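Reading time: 3 min

Recording a drive caddy insertion by hand guiding and by remote control

This page covers recording one task, putting a 3.5-inch drive caddy into the bay of a desktop tower, on a cell running the Drasis recorder. It assumes the arm is calibrated, the gripper is activated and the emergency stop has been tested. Set the payload before you start. With a wrong payload the arm drifts in freedrive and the drift ends up in the data.

1. Choose the method

Hand guiding means you hold the wrist and move the arm directly. You feel contact through the part, which helps on the last stretch of an insertion. Your hands are in the workspace, so wrist images from a hand-guided run are of little use for training.

Remote control means you drive the arm from a leader device, in our case the Hilleo handle. The images are clean. Contact is harder to judge, and most operators push too hard for the first day.

We use hand guiding to find the waypoints and remote control for the runs that are kept.

2. Prepare the case

Lay the tower on its side with the panel off and the open side up. Push it against the table stops. Tuck any loose drive cable out of the path of the caddy. Check that the bay rails are clear and that the caddy slides in by hand without catching. If it catches by hand it will catch on the arm, and the run will teach the policy to force it.

3. Find the waypoints by hand

Switch to freedrive with rotation locked. Close the gripper on the caddy, with the fingers on the plastic and clear of the drive label. Move to each of these poses and save it:

- clear: above the case, nothing within reach of the caddy
- tilt: caddy angled toward the bay, leading edge down
- entry: leading edge between the rails
- seated: caddy fully home, gripper still closed

Save tilt and entry as separate poses even if they look close. The change of angle between them is where the drive cage gets hit.

4. Set up remote control

Mount the handle so that its forward axis matches the forward axis of the tool. Set translation scale to 1:2 for the approach and reduce it again before entry. Set the force limit to 20 N. When the limit trips, the arm holds position and the recorder writes a marker. Do not clear the marker and continue. Discard the run.

The clutch pedal disconnects the handle from the arm. Use it to reposition your hand, never to rest in the middle of an insertion. Long pauses get learned as part of the task.

5. Record

Start recording at clear, with the caddy already gripped. Approach at a steady speed, go through tilt, and stop closing distance for a moment at entry to check alignment from the side camera. Feed the caddy in along the rails. At seated, open the gripper, retreat straight up to clear and stop recording. Label the run before starting the next one.

Make three practice runs before keeping any. Vary the start pose between kept runs. Our current set has 117 kept runs from 2 operators, Elaheh Heydari and Vasco Brandão, and both used the same handle settings throughout. 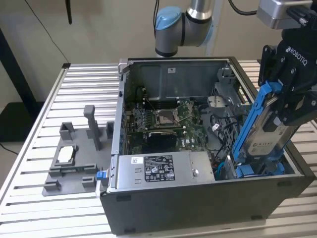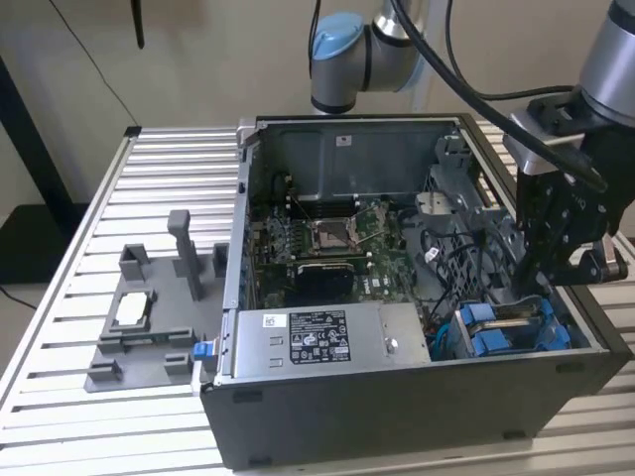
Reviewing the runs takes longer than recording them. Open each one in the Drasis viewer and scrub to the tilt pose first. The caddy should be held at a downward angle toward the drive bay, as it is in the first picture, with the gripper body to the outside of the cage. Runs where the caddy arrives flat usually show a force spike shortly afterward and should be dropped even if the drive seated. Check the gripper width channel against the video as well. A jump in width before seated means the caddy slipped in the fingers.

6. Common faults

Arm sinks in freedrive: payload or center of gravity is wrong. Enter the values for the gripper with the camera and caddy attached.

Handle and arm move in different directions: the tool frame was changed after the handle was mounted. Repeat the axis match in step 4.

Force limit trips in free air: the cable on the wrist is pulling. Add slack and zero the sensor at clear.

Video lags the joint data: both streams must use the recorder clock. Camera clocks drift over a long session.

Export kept runs only, with the discard list saved next to them.

Last updated: 30/07/2022

Contact | Copyright Vometti | Back to top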